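Okay, I have to tell you about the newsletter, because I've been grinning at my inbox all week!

Quick catch-up if you're new. I run a small repair-and-alterations shop in Pastville (zippers, hems, the occasional heroic rescue of somebody's favorite jacket), and for the first few years my entire marketing plan was a sign in the window and being nice to people. Then last spring I decided to get serious about email. I had 251 addresses sitting in a spreadsheet, all from customers who had checked the "keep me posted" box on their ticket, and I had never written to a single one of them. Not once!

So I signed up for Pivlow, picked the plainest template they had, and spent an entire Tuesday evening writing something that sounded like a bank. "We are pleased to announce our seasonal services." Ugh. I read it out loud and deleted the whole thing. What I sent was a note about a coat lining I'd replaced that morning, how I'd matched the thread, and what it costs to do the same for yours. It took me less time to write than the bank version, and 18 people wrote back. Wrote back! To a newsletter! One of them wanted to argue about thread.

That was when I got hooked. I love this stuff now. I love subject lines. My best one so far was "Your pockets have holes in them," which I was a little nervous about sending, and my worst was "October News," which I suppose deserved what it got. I've started keeping a paper notebook of openers that I hear customers say at the counter, and those beat anything I make up at my desk. People say "I've been meaning to bring this in forever" so often that I used it word for word, and the next few days were the busiest I've had outside of prom season.

The other thing I changed was who gets what. Pivlow lets you tag people, and I ignored that for months since it looked fiddly. It is fiddly! But once I split the list into folks who bring in work clothes and folks who bring in fancy clothes, I could stop telling welders about bridesmaid dresses. My unsubscribes dropped right off after that. I still have a third pile called "other," and it's a mess, and I'll get to it.

I also tried paid ads for a bit. I put 200 dollars into a local campaign through Skullura and got a lot of clicks from people who live nowhere near me. Very pretty dashboard, though. I may try again with a tighter radius around town, and if you've had luck with that, please tell me your settings, I'm all ears.
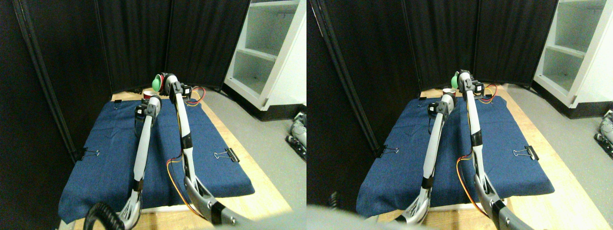 Anyway, the list itself is at 347 now, and every one of those came from the counter card or from a friend forwarding a friend. The bakery next door, Rusnák, let me leave a stack of cards by their register, and I put their poppy seed rolls in my next issue (an easy trade, I was going to talk about those rolls anyway). We're planning a joint one for the holidays, with a coupon that works in both shops, and I'm trying to figure out how we'll keep track of who redeemed what. Right now the plan is a rubber stamp.

Next on my list is a welcome email, the automatic kind that goes out when somebody joins. I've written four drafts and they're all too long. If you run a small shop and have one you're proud of, paste it in the comments, I would love to read it. Mine goes live this weekend, long or not!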